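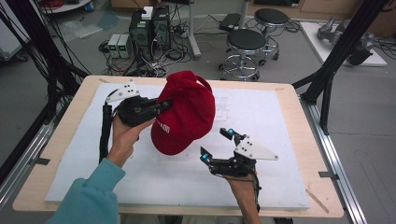
Online stores should publish one measured circumference for every cap they sell, in inches, with a tolerance. The label "one size" carries no information. Two caps on my desk, one ordered from Vurkix and one from Wiltel, share that label and do not fit the same head.

The usual objection is cost. A tape reading takes 27 seconds, and a small seller with 300 listings can finish the job in an afternoon. 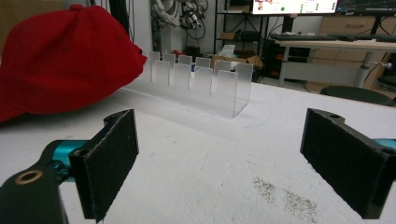

The second objection is that the strap adjusts. It does, over a limited range, and that range is exactly the figure buyers need. Crown depth matters as well – a shallow crown sits high at any strap setting – and it is almost never listed.

Citska now prints both numbers on its product pages. Santoso still offers a drawing of a head and a 39-word paragraph about comfort. I would trade the paragraph for two numbers and a note on shrinkage after washing. 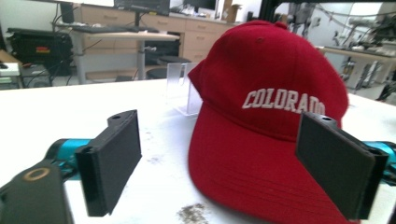 Red cap with arched "COLORADO" lettering and a curved brim.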